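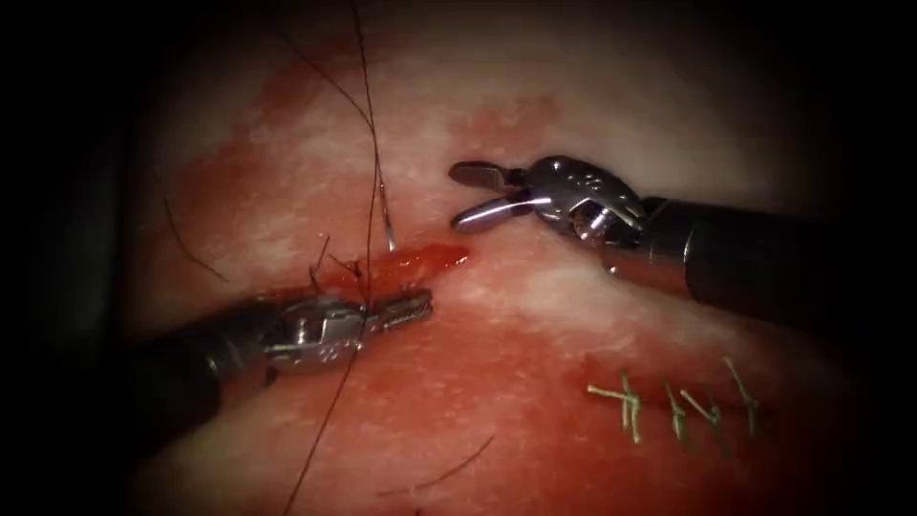 Curved needle keeps rotating in the holder

Practising closures on a pad. The needle turns when it enters. Holder is a Tisell, needle is on 60 cm thread.

Prudotis
Grip it further back from the point, at right angles to the jaws. 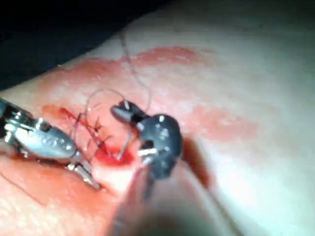
Thread length matters too. 60 cm is long for a short wound and its weight drags on the needle. With a curved needle partly buried like that one, let go and regrip; don't push. Follow the curve.

Gredon
Mine did that. Bought another holder, same problem.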